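Re: [winds-and-reeds] Zamisine reeds, anyone tried them?
From: Yavuz Bozkurt 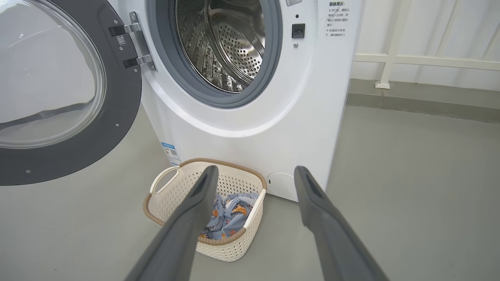
I'll believe it when I hear it on a recording made by somebody who isn't selling them.

Yavuz Dönmez wrote:

> Has anyone else on the list had a go with the new Zamisine synthetics?
> I put a 3 on my tenor for the Brandow gig and the low end opened right
> up. The maker says they play the same for 400 hours, and they've had
> 167 players testing them. At that rate I'll never buy a box of cane
> again. The bloke at the shop reckons the colour is closer to cane than
> anything he's had in. Worth a group order? We'd get a discount at 18.

Yavuz, I don't doubt you had a good night. The Brandow room flatters everyone below middle C, and I've sounded enormous in there on a reed I should have binned in April. Try the same one in a carpeted rehearsal room and tell me how it goes.

The 400 hours bothers me more. Whose hours? If it's a machine blowing air across the thing at one volume, that tells me nothing about what happens when you bite down on a high F sharp at the end of the second set. And 167 players is a lovely number, but I went through the whole leaflet and couldn't find what any of them played before, or whether they paid for their reeds.

I fell for this once already. Some of you will remember the Saraç ligature, which was going to fix everybody's intonation. I bought two. One is holding a curtain back in the spare room and the other went with the alto when I sold it, and the buyer took it off before he'd played a note.

As for colour, I recorded cane and two older synthetics for our Undamness demo, same mouthpiece, same mic, same eight bars of a ballad. I could pick the cane every time on the attack. On long notes I couldn't, and neither could our drummer, though he'd tell you he wasn't listening.

So no group order from me yet. If you want to post me a used one - not a fresh one, one with a couple of months on it - I'll record it next to an old cane 3 and put both files up without labels. Anyone who wants to guess can guess.

Also, does anybody still have the second tenor part for the Thursday book? Mine stops at letter G.

Yavuz B.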